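Ticket: Gripper drops object partway through transfer
Site: Girard, bench 2
Opened by: Saturnino Sotomayor
Assigned to: Styliani Galanis
Priority: Medium
Status: Monitoring

Problem as reported (Saturnino)

The arm picks up the toy banana, lifts it, starts moving toward the plate and lets go before it gets there. No fault on the pendant. The program carries on as if it still has the part, goes through the place motion with empty fingers and reports the cycle complete. First noticed Wednesday morning after the Cunport controller update. I stopped the run after it happened 4 times.

The strawberries and the ball go through fine. So do the cups, picked by the rim. Only the banana drops.

Log

Styliani, 9:40
Asked Saturnino to leave the bench as it was and not reset anything. Pulled the controller log. The gripper gets a close command and answers "object detected" each time. About a second into the lift the width reading goes to fully closed, so the part is gone by then. The program doesn't read the width again after the first check, which explains why no fault shows up.

Styliani, 10:15
Ran 12 picks by hand from the pendant at the same pose. Dropped 6. Cleaned the finger pads with alcohol and ran another 12. Dropped 6 again, so I don't think the pads are the cause. They do have some wear on the lower corners. Ordered a set from Denach anyway.

Checked cable slack through the full wrist rotation with the arm at slow speed. Nothing pulls tight and the connector at the gripper is seated.
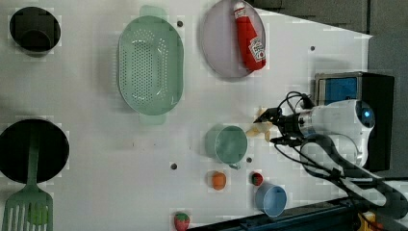 Styliani, 11:05
Compared the gripper settings against the backup from April. Grip force in the backup is set to 100 percent for this object. On the controller it now reads 12 percent. The other objects have their own entries and those match the backup. The banana entry was saved under an older name, and it looks like the update didn't carry it over and fell back to the default.

Saturnino, 11:20
Confirming I didn't change the force setting. I only loaded the update and restarted. Is it safe to put it back to 100 while the guard switch is bypassed for teaching?

Styliani, 11:25
No. Put the guard switch back in service first. At the low setting a finger caught in there is a pinch, at full force it's an injury report. Teach mode only with the enabling switch held, and hands out of the gripper area when you send a close.

Saturnino, 11:50
Guard switch back in and tested, arm stops when it opens. Force restored to 100. Ran 12 picks in auto, no drops.

Styliani, 1:30
Added a second width check after the lift and a third just before release. If the reading falls under the minimum for the object, the arm stops and raises a "part lost" fault. Tested by setting the minimum too high on purpose. It stopped where it should.

Still open
Saved entries under old names need to be renamed on the Mustside bench before it gets the same update. Saturnino has the list.
Pads to be changed when the Denach order comes in.
Ticket stays in Monitoring until the bench has run a full shift with no "part lost" faults.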